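Your questions about the Hallholm Community Pantry

What is the pantry, exactly?
We're a small food share run out of the old Strachan hall, and anyone in the neighbourhood is welcome, whether you've been coming for years or you've only just moved in around the corner. Divina Tolentino looks after the front desk and she loves a chat!

Do I need to prove my income?
No. We ask for a first name and how many people you're feeding, and that's the lot.

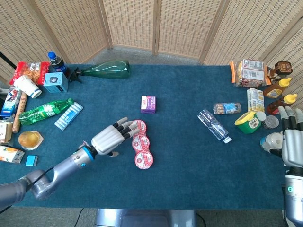

When are you open?
Doors open at 4 in the afternoon and we pack up at half past six. If you work late, ring Bevan Ashby on extension 522 and he'll put a bag aside for you — he's very good about it.

Can I choose what I take home?
Yes, please do. We gave up on pre-packed hampers back in February, and the colour has come back into the place with people browsing and swapping recipes.

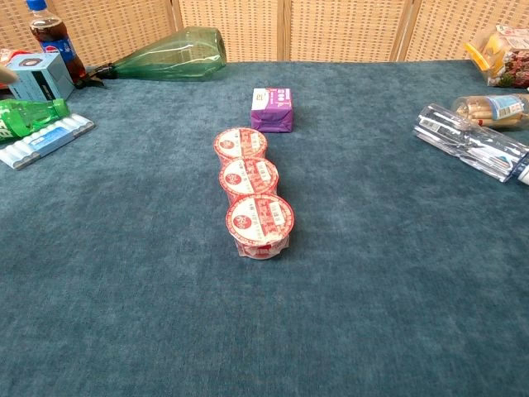
What can I donate?
Tins, rice, pasta, long-life milk and anything else unopened and in date is a great help, and so are nappies and soap. We can't take home-cooked meals, much as we'd like to. Small sealed cups joined in a multipack, like the three with the red-and-white lids, are best left joined, as the date is sometimes printed on only one of them. Chilled food should come straight to the desk so we can pop it in the fridge.

Do you deliver?
Within the neighbourhood, yes, if getting to us is hard. Allow 2 days' notice.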